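How I stop my black clothes going grey

I wear a lot of black. Work shirts, weekend tees, trackies, the lot. For years I also owned a lot of clothes that used to be black and had drifted off to the colour of an old driveway. I was blaming the clothes, and then I started paying attention to how I was washing them and, well, it was me.

So this is my whole routine, start to finish. It's fiddly for the first couple of weeks and then you stop thinking about it.

Before you wash

Wash less. I know, but a T-shirt you wore for three hours to the shops doesn't need a full cycle. Hang it somewhere airy overnight and give it a sniff in the morning.

When something does need a wash, turn it inside out. Most of the fading you notice is really surface wear, where the fabric rubs on everything else in the drum and gets fuzzy, so it looks paler. Do up zips as well, and undo shirt buttons so the buttonholes don't get dragged about.

Black tee on a green plastic hanger. 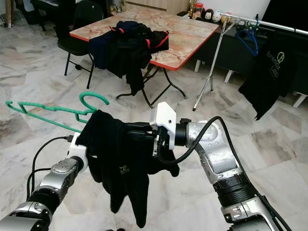
Sorting

I keep darks completely separate. Black, navy and charcoal can all go in together, but nothing white, and absolutely no towels! One load with a fluffy towel and you'll be picking lint off your trackies until September.

Anything brand new gets its first wash alone or with old things you don't care about. I learned this with a pair of black jeans from a little shop called Raltetti, which turned a cream bra the saddest shade of dishwater. The jeans still look great, mind you.

The wash itself

Cold water, gentle cycle, slower spin. If your machine has a short cycle, use it for anything that isn't properly dirty. Mine is an old Prosadow front loader with a dial so worn I have to count the clicks, and the cold delicates setting does nearly everything I own.

Don't stuff the drum. I fill it loosely and stop while there's still a good gap at the top. A crammed load doesn't rinse well, and leftover detergent dries into those chalky streaks that you only notice once you're on the train.

Which brings me to detergent. Use a liquid, and use less than you think. Powder can struggle to dissolve in cold water (mine certainly did) and it shows up on black like nothing else. I've been using the Sela one for darks. It's nice, it smells faintly of pears, but I've had perfectly good results with plain supermarket liquid too. Skip anything with bleach or optical brighteners in it.

Drying

Get everything out as soon as the cycle ends and don't leave it heaped up. This is the bit I'm worst at. I've been known to dump a load on the nearest flat surface, go and make a cup of tea, and come back an hour later to creases you could ski down.

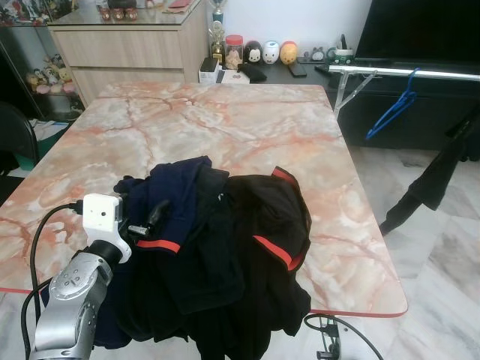

Give each piece a good hard shake, smooth the seams with your hands and get it drying inside out, in the shade. Full summer sun is brutal on dark dye, and my clothesline cops it all afternoon, so in the hot months I use a rack under the verandah.

For tees I like hangers better than pegs, as you don't end up with those little pinch marks at the hem. Feed the hanger up through the bottom of the shirt so you're not stretching the neckline. Heavy knits go flat on a towel (a dark towel, please, see above).

If you must use the dryer, go low and take things out while they're still a tiny bit damp.

Bringing back something that's already faded

Sometimes you can. If it's just residue, run it through a cold rinse with half a cup of white vinegar and no detergent, and don't go anywhere near bleach with it. If it's fuzz, a fabric shaver works wonders on cotton trackies. Go lightly around the seams.

If the dye really has gone, you can re-dye natural fibres at home. I did 2 cotton shirts in a bucket with a packet from Rajput, the craft place near my work, and they came up beautifully. The stitching stayed grey on both, because it was polyester thread and wouldn't take the colour. I've decided I like it. Wear gloves for this one, and old shoes, and rinse until the water runs clear. Mine took ages and I had a blue-black laundry trough for a week.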